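From: Anselmo Batista
To: Flurkus tenants list
Date: 2025-06-22
Subject: Re: Bottle deposits in the kitchen

Simone Falcão wrote:
> Stasteck will put a return machine in the lobby by November.
> Their trial at the Figueiredo building brought in 523 bottles,
> so we should sign before the price goes up.

Simone, 523 over what stretch of time? Their flyer doesn't say. I asked Marcelino, who rents there, and he remembers the first week being busy and then not much. One good week is not a trial.

I also don't see where the 40 a month comes from. Is that rent, or rent plus pickup? The contract says pickup is "as agreed," and I have never agreed to anything with them.

And what counts as a bottle? Page two says caps on, labels readable. Most of what we drink comes in the ordinary clear kind: 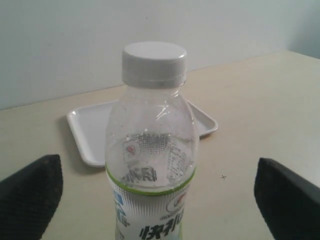 Clear plastic, white screw cap, label on.

If the machine spits those out when the label tears, we're back to bags under the sink.

Mirela's idea was a plain tray on a table and somebody's car. I had my doubts about that too (whose car?), but at least it costs nothing to drop.

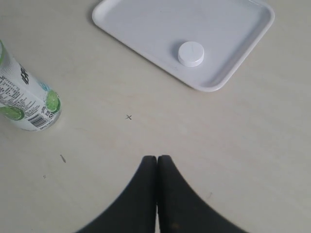
White tray, rounded corners, low rim.

Before anyone signs, I'd like the Figueiredo numbers by month and a quote from Flellus to compare. If Stasteck won't send the numbers, that tells me plenty.

Anselmo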